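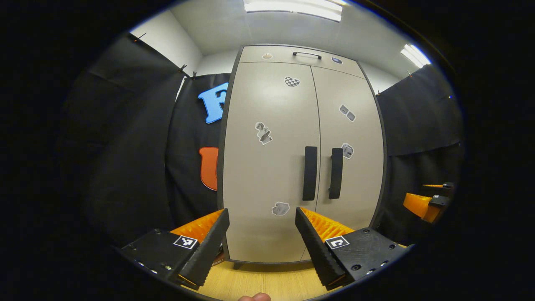 Practice cabinet at the Heseris site, wrist view, with the gripper spread in front of the doors.

Cabinet doors: how much should we vary between recordings?
Posted by Lorraine Tamihana in Collection Practice, July 13, 2025

Our department has been asked to gather demonstrations of a two-door cabinet being opened and closed with hand-held grippers. The plan approved in May calls for 300 recordings of the left door, 300 of the right door and 200 of the top drawer. We have completed 111 of the left door.

Two matters remain unsettled, and I would be grateful for advice from members who have run similar work.

First, the cabinet front carries several stickers, among them a black-and-white checkered heart high on the left door. One reviewer has asked that all of them be removed, on the grounds that the policy may learn to look for the heart and ignore the handle. Another reviewer wishes to keep them.

Second, the two door handles are mounted side by side, close to the seam. Our operators sometimes start toward one handle and correct to the other. The written procedure does not state whether such a recording should be kept.

Lorraine Tamihana

2 replies

Apolinar Esquivel

With regard to the stickers, I would advise against removing all of them. A plain, smooth door offers few features for camera tracking, and the wide lens used for this type of work already bends the outline of the furniture considerably. Stickers give the tracking software something to hold on to. The reviewer's concern is nevertheless a fair one. It is best met by changing the arrangement at fixed intervals. At Standen we moved or replaced the stickers after every block of recordings and entered the arrangement in the session log. Please ensure that no sticker is moved while a recording is in progress, as this will spoil the map for that recording.

The same applies to the surroundings. If the cabinet always stands in front of the same black curtains, the examples will say very little about any other room. We would normally turn the cabinet or change the backdrop at the same time as the stickers.

With regard to the handles, a correction should be kept if all of the following are true:

The gripper had not closed on the wrong handle.
The motion continued without a stop.
The task named in the label was completed.

Recordings in which the wrong handle was grasped should be stored separately under their own label. They should not be deleted, and they should not be counted toward the 300. I would also suggest that the operator read the task label aloud before raising the gripper. Our rate of wrong starts fell noticeably once this was required.

Please also confirm that the label says "left" and "right" from the operator's point of view. Two of our teams used opposite conventions for several weeks, and the correction was lengthy.

Macario Mendoza

We kept the stickers on and had no trouble. 501 recordings, one cabinet. I cannot speak to whether it would work on a different cabinet, as we did not test one. The drawer was easier than the doors for our operators, so you may wish to do it first with new staff.

Comment from Lorraine Tamihana

Thank you both. I have forwarded the three conditions to Genivaldo Magalhães for inclusion in the procedure. The sticker arrangement will be changed before the next block, and the first 111 recordings will be logged as a single arrangement. The backdrop will require separate approval.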